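Help Center | Moving & Storage | Tagged: self storage, first-time renters

Renting a storage unit: frequently asked questions

Last updated 2026-07-09

These are the questions we get most often at the Flanitz Storage front desk. They apply to both of our sites, Ditum Road and Lemura Street, unless an answer says otherwise. If yours isn't covered, call the office or stop in during desk hours.

What size unit do I need?

Most people moving out of a one-bedroom apartment fit everything into a 5 x 10. A two-bedroom place usually needs a 10 x 10, and a house with a garage needs a 10 x 20 or larger. Our ceilings are eight feet high, so you can stack. If you have a sectional sofa or a piano, go up one size. You can switch later if a different unit is open, and we don't charge for the switch. You do have to move your own things.

How much does it cost?

A 5 x 10 on the upper floor is $71 a month. The same size at ground level is $80. Rates for larger units change with the season, so please ask for a current quote. There is no deposit. The first month is due when you sign, and after that rent is due on the same date each month.

What do I need to bring to sign up?

A government photo ID, a card or checking account number, and the name and phone number of one person we can contact if we can't reach you. That person does not get access to your unit. If you want someone else to be able to go in, add them to the lease as an authorized user.

Do I have to buy insurance?

Yes, everything stored here has to be insured. Many homeowners and renters policies already cover goods in storage, up to a limit. Bring a copy of the page that shows this, or email it within 30 days. Otherwise you can add a plan at the desk.

Can I get in at any time?

Gate hours are 6 a.m. to 10 p.m. every day, holidays included. The gate code is your own and is logged each time you use it, so please don't share it. The freight elevator at Lemura Street shuts down at 9:30 p.m. – if you're moving heavy items, plan to be finished before then.

Are the units heated or cooled?

All indoor units are kept between 55 and 80 degrees. The drive-up units at Ditum Road are not climate controlled. We don't recommend them for wood furniture, vinyl records, photographs or electronics.
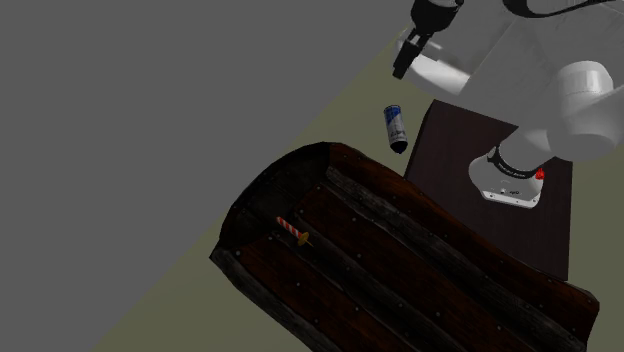
For electronics and other equipment, use the original box if you still have it. If you don't, wrap each item in a clean blanket or moving pad and tape the pad to itself. Plastic wrap directly on a finished surface can trap moisture. Take out batteries, coil the cords separately and label them. Keep everything off the floor on a pallet or a couple of boards. We lend pallets at no charge, as long as there are some left.

What can't I store?

Food (including pet food and birdseed), plants, animals, gasoline, propane tanks, paint thinner, fireworks, ammunition, tires in quantities over four, and anything illegal. Lawn mowers and generators are fine once the fuel has been drained. You also can't live, sleep or run a business out of a unit.

Which lock should I use?

Indoor doors take a disc lock or a standard padlock with a shackle no thicker than 3/8 inch. Drive-up doors take a disc lock only. We don't keep a copy of your key. If you lose it, we can cut the lock with you present, and you'll need your ID.

What happens if I pay late?

There is a five-day grace period. On day six a $20 late fee is added and your gate code stops working. Call us before then if you know you'll be short. Naa Aryee handles accounts at both sites and can usually set up a split payment.

Do you rent trucks?

We don't have our own. Mahmoudi Truck Rental is two blocks from Ditum Road and gives our tenants a discount on weekdays. Reserve early for the last weekend of any month.

How do I move out?

Give us ten days' notice by email or in person. Empty the unit, sweep it and take your lock with you. If the lock is still on, we have to treat the unit as rented and you'll be billed. Partial months aren't refunded, except in November, when Ditum Road closes one building at a time for roof work and affected tenants get a prorated credit. Ívar Þórarinsdóttir, the site manager there, will post the building order by the gate.

Can I leave furniture by the dumpster?

No. The dumpsters are for cardboard and small trash. Dumping fees start at $50 per item.

Was this page helpful? 377 people said yes
Share (603)
Comments are closed

We use cookies to remember your site and language settings. Accept | Manage preferences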